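Posted 28/03/2019
By the Zirismont Household Review Desk

The Nosteo Assorted Snack Carton is sold by mail order as a shared purchase for households, staff rooms and student residences. It is priced at $50, delivery included, and is packed by Tustura from stock that changes with each season. The Desk ordered two cartons for this review, one in July and one later in the year, both sent to our Sýkora Street office.

The carton is an ordinary corrugated box with no inner tray or dividers. Bags are placed in it directly, one against another, with the larger puffed packs taking most of the room and the smaller packages pushed into the gaps. This is an economical way to pack light goods, and the air in the bags provides a fair amount of cushioning. Crackers in both orders were largely whole. Rolled wafers fared less well, and the Desk would favour a sleeve of some kind for them.

Opening is the weakest point. The tape is strong and grips the surface of the board, so that the flap tends to tear before the tape lifts. A blade run along the seam gave a cleaner result, although care is needed with film packaging lying directly beneath. Purchasers who intend to keep the carton for storage should bear this in mind — a torn flap does not close again properly.

The selection leans toward savoury items, with enough sweet ones to satisfy a mixed group. Much of the packaging is printed in Chinese, and the colours are bright enough that members of a household soon learn to ask for a bag by its colour. No contents list was supplied with either order. Purchasers with allergies are advised to read each package individually and to set aside anything they cannot read with confidence. Tustura should include a printed list in English and French. The Desk regards its absence as the most serious fault of the product.

Value is reasonable. The first carton served a staff of six well, and the variety was judged better than that of a supermarket multipack at a similar cost. Stock in the second carton overlapped with the first more than the catalogue had led us to expect.
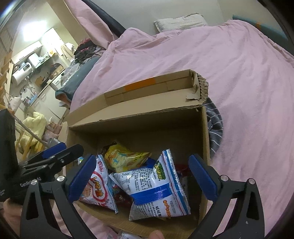 One subscriber has written to say that the cartons should be sold in 2 sizes, as a person living alone has little hope of finishing the large one while everything in it is still crisp, and that a smaller box would also fit on a pantry shelf. The Desk agrees and has passed the suggestion to Nosteo.

Rating: recommended for groups, with reservations as to labelling and tape.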